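Home | Projects | Reports | People | Contact

Wrist-view grasping study: October progress report
2 min read

Dear Laimutė,

Thank you again for your patience over the summer, and for the kind note you sent along with the second payment. It has been a busy stretch at Trarkdale, and I'm glad to say we now have 1469 recorded attempts to work from, gathered over 8 weeks.

Most of that time went into shiny surfaces, which you may remember were the weak spot in our spring results. Glare confuses the depth estimate, and our old method simply trusted it. The new one compares three wrist views before the fingers close, and gives less weight to any patch that changes brightness from one view to the next.

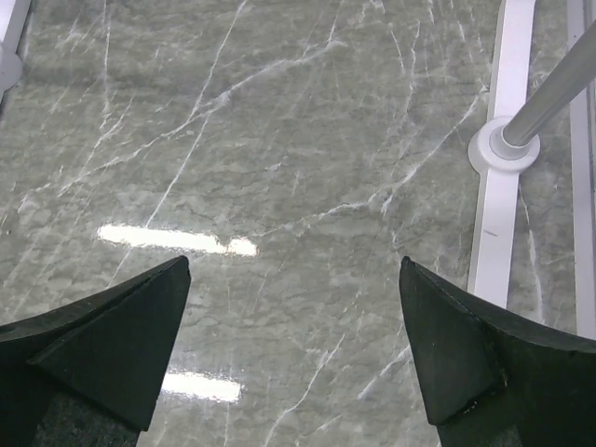 Does the extra looking slow the arm down?
It adds a short pause before each grasp, and we think that's a fair price on polished stone. On matte surfaces we plan to let the arm skip the step.

The finger pads are still the part I fret over (I know, I said so last time too!). Fuad Ambaye is comparing two replacement materials, and we'd like to settle on one before the Radum trials begin. We're not asking for any more money at this stage, only a little room to move the pad testing ahead of the write-up.

With warm thanks from all of us on the grasping team

Related
Tomar: spring results
Wekness bench setup notes
Planning the Radum trials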